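Search this guide
Enter keyword or part no.

Lestby Latch-Lid Storage Container, Small Square
Section 4: Cleaning, Closing and Checking the Lid

353 views | Share | 2 comments

4.1 Before you start

Read Section 3 (Parts and Spares) first if the container is new. The steps below apply to the small square container with the black rim and metallic top panel. The tall version has a different latch and is covered in Section 6.

You will need:
- A soft cloth, lint free
- Dish soap and lukewarm water
- A flat, light-colored work surface

CAUTION: Do not use scouring pads, steel wool or powder cleaner on the top panel. Scratches in the metallic finish cannot be polished out.

Set the container upright on the work surface with the latch tab facing you. All directions in this section (front, back, left, right) are given from this position. 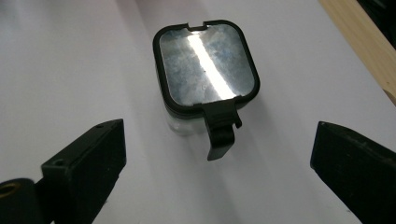 4.2 Opening the lid

1. Hold the body steady with one hand. Keep your fingers below the rim.
2. Place the thumb of the other hand under the lower end of the latch tab.
3. Pull the tab toward you and then up. Do not twist it sideways.
4. Lift the lid from the front.

NOTE: A new latch is stiff. It loosens after the first few openings. If it does not, see 4.5.

4.3 Cleaning

1. Empty the container.
2. Wash the clear body by hand. Dishwasher heat clouds the plastic, and the clouding is permanent.
3. Wipe the top panel with a damp cloth in straight strokes, then dry it at once. Water left to stand leaves a dull film.
4. Clean the rim notch with a corner of the cloth. Crumbs and flour collect there.
5. Let both parts air dry before closing.

CAUTION: Do not soak the lid. Water can enter between the rim and the panel and is slow to drain.

4.4 Closing and checking the fit

1. Lower the back edge of the lid first.
2. Press down along all four sides of the rim, corners last.
3. Swing the latch tab down over the front face and press until it clicks.
4. Try to raise the front of the lid with one finger. It should not move.
5. Turn the container on its side for a moment. The lid should stay shut.

If the lid moves in step 4, open it and repeat from step 1. Most poor closures come from a corner that was not pressed down — check the two back corners first. 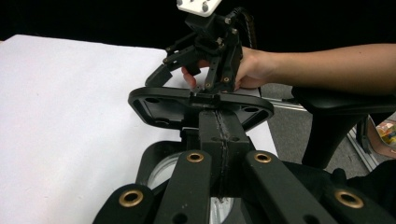

The work surface affects the result of the fit check. A body that rocks on an uneven base will feel like a loose lid, and the two faults are easily confused. Choose a level spot with enough open area to set the lid down beside the body. A broad white sheet or tabletop is well suited, even where it ends over a carpeted floor, provided the container is kept well back from the edge. Carpet itself is too soft for this check.

4.5 Faults

Latch tab will not click: look for dirt under the tab. Clean and repeat 4.4.
Latch tab is cracked: stop using the lid. Order spare part 162.
Lid rocks when closed: rim not seated. Repeat 4.4.
Rim is bent or split: order spare part 183, complete lid.

NOTE: Spare parts from the Peixoto range do not fit this container.

Section revised in July. Text: Chanida Nilsuwan

Next: Section 5, Stacking and Shelf Storage

This site uses cookies to remember your region and language. Accept | Settings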